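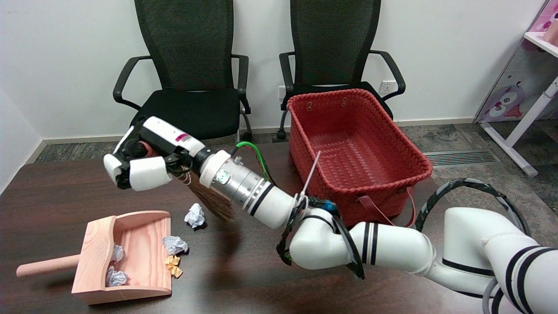

Broom just above the brown table, paper ball on it.

2023-02-23
Print | E-mail this entry

Moisture meter check, crawl space mockup

Ran the Nollura pin meter against the old Fistero on the same joist offcut. Nollura says 26 percent, Fistero says 19. The sales sheet claims they agree within 2 points. I don't buy it. Same holes, same pressure, five tries each — the gap never closed.

A buyer could lose a deal over a number like that. I would not put either reading in an inspection report without an oven-dry test behind it.

Also tried the Bistumier infrared unit on the patched drywall. Pretty colors. It flagged a "leak" where we know there's only a cold stud.

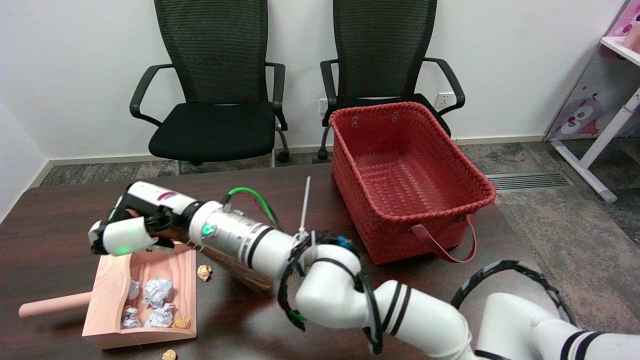

To do

- Weigh the offcut, bake it, weigh it again
- New pins for the Fistero before anyone blames the meter
- Ask Quartey why calibration costs $200 and what they check

Comments

> Did you set the species correction? Default is Douglas fir.

> Yes, both. Still don't trust it.

> Mine reads high on treated wood too.

Recent entries
Outlet tester false grounds
Attic hatch seals, second try
Radon kit placement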